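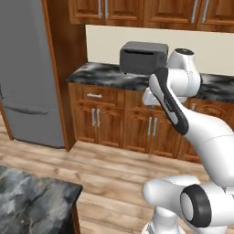

Dušan Grgić 总爱说，示范数据先别问有多少条，先问每一条是谁做的、做的时候犹豫过几次。我写这个词条的时候老想起这句话，所以干脆放在最前面啦。

示范采集（又叫“演示收集”，圈里人常常就说“采数据”），指的是由人操控机器人完成一件事，同时把每一刻的画面、关节角度和动作指令都记下来，留给学习系统去模仿。可以在真机上采，也可以在仿真里采，我自己两种都干过，下面主要讲仿真厨房这一种，毕竟我在 Zernano 项目里泡得最久的就是它。

仿真厨房的样子
冰箱、吊柜、地柜、台面、小烤箱，加一条白色机械臂，基本就是大家做饭的地方嘛。柜门的木色、台面的花纹都可以换，换的目的是让模型别死记某一种颜色。我们那批数据里，同一个任务要配上好多种布局，操作的人一进去得先转转视角，找找把手在哪儿，挺像刚搬进新家的。

怎么采
常见做法有2种。一种是遥操作，手里拿着控制器，手腕一转，屏幕里的夹爪跟着转（头一天练下来胳膊真酸！）。另一种是先由人做少量示范，再让程序把它们切成小段，按物体的新位置重新拼接，跑一遍，成功的留下。后一种产量高，可是拼出来的动作有时候怪怪的，比如明明可以直接伸过去，偏要先绕个弯。

Susport 那套任务我们一共录了956条，筛完剩422条。听着心疼吧？可筛掉的多半是该筛的：夹爪蹭到柜门的，录到一半手柄掉线的，还有任务说明写着“关上抽屉”、操作的人却去开了柜子的（是我，抱歉）。

什么算一条好示范
这一点大家吵得很凶。有人要求轨迹越顺越好，中间不能停；我倒觉得留一点纠正动作蛮有用，夹歪了、退回来、再夹一次，模型以后碰到同样的麻烦才知道怎么办。Panyasiri 的标注手册把这类单独记成“含恢复”，我很喜欢这个做法，后来也照搬了。至于发呆的那几秒，剪掉就好，不然学出来的策略会停在半空不动。

标注
每条轨迹要配一句任务描述，最好换几种说法，“把门打开”“拉开柜门”都写上。成功与否在仿真里可以由程序判断，比如看门轴转过了多少角度，省事是省事，阈值设得太松就会混进一堆只开了条缝的。我们三月份重查过一遍，光这个毛病就翻出超过251帧标错的结尾，改得我眼都花了。

和真机的差别
仿真里碰翻了东西，按一下重置就回来，真机可没这么好的脾气。不过仿真的接触和摩擦总归差一点意思，抓软东西尤其明显。Besham 的做法是大头用仿真，再掺一小份真机示范一起训练，比例怎么定，各家说法不一，我手上也没有特别硬的结论。

另见：遥操作；模仿学习；域随机化；轨迹分段

最后更新：三月
打印本页 | 用电子邮件发送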